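The Week the Arms Tried to Shake Hands

Posted Wednesday, April 16, 2025, from the bench at Losholm

Hi again! I promised pictures of the two-arm table ages ago, and what you're getting is the story of how I nearly wrecked it (sorry, that's just how April went). We call the rig Wulodia, after the project that pays for it, and it's meant to pass small parts from one gripper to the other. The handover is the hard bit. Both arms want to be in the same place at the same time, and last week they got their wish.

What happened was a plain old bump. I'd loaded a handover routine I had run 16 times without trouble, hit go, and reached for my coffee. Then came a crack I felt in my teeth! The left gripper had swung in while the right one was still on its way out, and they met knuckle to knuckle and kept pushing until I got to the stop switch. One finger was bent, one wrist motor was running hot, and I was mad at myself for looking away.
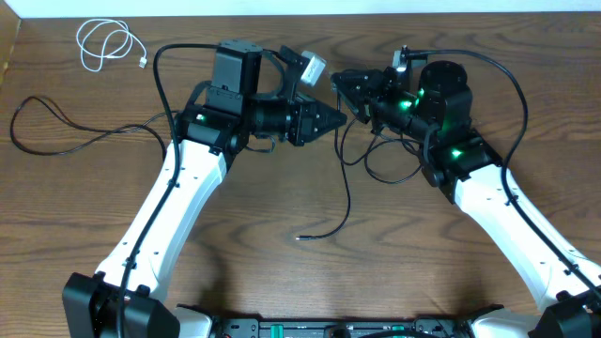
Why did the software let both arms into the middle together?

Each arm waits for the other to say "clear" before it crosses over, and after a hiccup on the line the left one was acting on an old message. The log had the message at 417 milliseconds old, and my code never checked its age. It saw the word "clear" and off it went.

I spent a whole evening blaming the Guerreiro controller, which is the newest thing on the bench and so gets blamed for everything. It was fine. The bug was mine, and it had been sitting there since I first wrote the handover code (you'd think I'd have learned by now to put a time limit on anything that comes down a wire).

So now there is one. Anything older than 60 milliseconds gets thrown out and both arms freeze where they are. I also turned the push force way down for the last stretch of the approach, so if they do touch again it ought to be more of a nudge. The new fingers came from Drurnon and went on without any filing, hooray.

The stop switch has moved, too. It used to live at the back of the bench, a full lunge away, and now it's by my left hand and I keep that hand on it for every first run of the day. Coffee stays on the other desk!

Next up is a long soak test, up to 400 handovers at slow speed with me sitting right there. I'll put up more pictures once I've got through it, bent fingers or no bent fingers.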